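Nesting bowls

By Babatunde Nwachukwu
Updated June
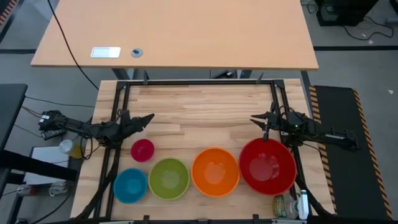
Five round bowls of graduated size, in magenta, blue, green, orange and red, on a butcher-block worktop.

Nesting bowls (also graduated bowls or stacking bowls) are sets of open vessels made to a common profile in increasing diameters, so that each fits inside the next larger one. They are used in food preparation for measuring out, mixing and short-term holding of ingredients, and in child care and teaching for sorting and size-ordering tasks. A set is normally stored as a single stack that takes up little more room than its largest member.

Form

Most nesting bowls are round in plan, with a smooth interior and a flat circular base. The flat base limits rocking on a level surface and sets the lowest point to which a smaller bowl can drop inside a larger one. Wall angle is the main variable. A steep wall gives more volume for a given diameter but tends to bind when bowls are pressed together. A shallow wall releases easily, at the cost of a wider footprint.

The difference in rim diameter between neighboring bowls is called the step. Where the step is constant, the gap between rims in the nested stack is even all the way through. Some makers use a proportional step instead, so the gap widens toward the outside. In the Dralero pattern the largest bowl is nearly 40 percent wider than the next one down, and it is often used alone as a mixing bowl.

Materials

Bowls are made in plastic, stainless steel, glass, glazed ceramic and turned wood. Plastic sets are light and can be colored throughout the wall, so surface wear does not expose a different shade. Glass and ceramic sets are heavier and are usually stacked with a cloth or felt disk between pieces. Wooden sets are less common in kitchens, as changes in humidity can distort the rim and spoil the fit.

Color coding

In multicolored sets each size is given its own color. The practice allows a bowl to be named without reference to its capacity — "the red one" — and makes a missing size easier to identify. There is no accepted standard for the order of colors. Rester sets place the warm colors at the large end, while Tzavaras sets alternate warm and cool. Mixed sets made up from more than one maker may therefore repeat a color at different sizes.

Arrangement in use

When unstacked, bowls are commonly set out in a row by size, with the rims close together or touching. The smallest is often kept apart from the row for salt, spices or other small quantities. A gap of 2 inches is sufficient to lift a bowl by the rim without disturbing its neighbor.

Restacking starts with the largest bowl. Each smaller bowl is lowered level into the one before it. A bowl put in at an angle may wedge against the wall, and wet bowls can hold together by suction. Stuck bowls are separated by twisting gently, or by running warm water over the outer bowl while the inner one holds cold water. The second method is not suitable for glass.

Care

Interiors are washed with a soft cloth. Abrasive pads leave fine scratches that hold stains, particularly from turmeric and tomato. Bowls should be fully dry before nesting — trapped moisture between the walls leads to odor and, in wooden sets, to mold.

Related articles
Butcher block
Flindonley ware
Measuring cup
Mixing bowl
Stacking cup

Section editor: Maximiliano Echevarría
Contact | Copyright and reuse | Back to top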